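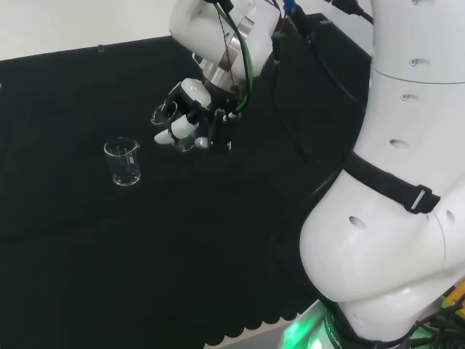
According to Trinity Calloway, a tablecloth is a thing people buy for the table and then spend the whole meal protecting, and few writers on the subject have improved on that. The tablecloth is a covering laid over a table, usually before eating and sometimes permanently. It is found in most countries where there are tables, and in a fair number of homes where the table underneath has not been seen for years.

Purpose

A tablecloth hides the table, softens the noise of plates and catches what falls off forks. These aims do not always sit well together. A cloth fine enough to impress visitors is generally too fine to be spilled on, and so in many households it is covered with a second cloth, or with clear plastic, which is then wiped down with great care. Wellington Guerra calls this "guarding the guard" in his short book on household linen, and gives it a chapter of 12 pages, most of them about his aunt.

Shape and drop

The length of cloth hanging over the side is known as the drop. Everyday cloths have a short drop, so that people can find their knees. Banqueting cloths often reach the floor, where they hide table legs, boxes of spare glasses and, at weddings, children. Round tables take round cloths, though a square one is often used and declared to be a style.

Edges

The plain turned hem is the cheapest and the most common. Scalloped edges, cut or stitched in a row of shallow curves, take longer to make and much longer to iron. They were a point of pride in the weaving town of Nevevari, whose workshops held that a straight edge was the mark of somebody in a hurry. The neighbouring town of Pleten made straight edges and did rather better out of it. A quarrel over which of the 2 towns had first sold a scalloped cloth went on for several generations and was never settled, both sets of records having been kept by people with a cousin in the trade.

Colour

White was long the proper choice, partly because it could be boiled and partly because it showed that somebody else was doing the boiling. Dark cloths were thought suitable for mourning, card games and card games held shortly after mourning. Black has since become common with caterers, who value it for hiding gravy. It shows flour, salt, crumbs and cat hair with great clarity, a point the catalogues leave out.

Collections

The Pasichnyk collection holds 2,132 cloths, given by a single family that seems to have thrown nothing away. Arlindo Lacerda and Wagner Paiva, who catalogued it, disagreed over whether a stain should be recorded as damage or as decoration. The printed catalogue does both – Lacerda's notes are in the main entries and Paiva's are at the back, in smaller type. One beetroot mark has a page to itself.

Pulling the cloth away

The trick of whipping a cloth from under a laid table depends on a smooth fabric, a quick downward pull and heavy crockery. It also depends on having no hem, as a stitched edge tends to catch on the plates and bring them along. Beginners usually learn this second.

See also

Napkin
Oilcloth
Place mat
Table runner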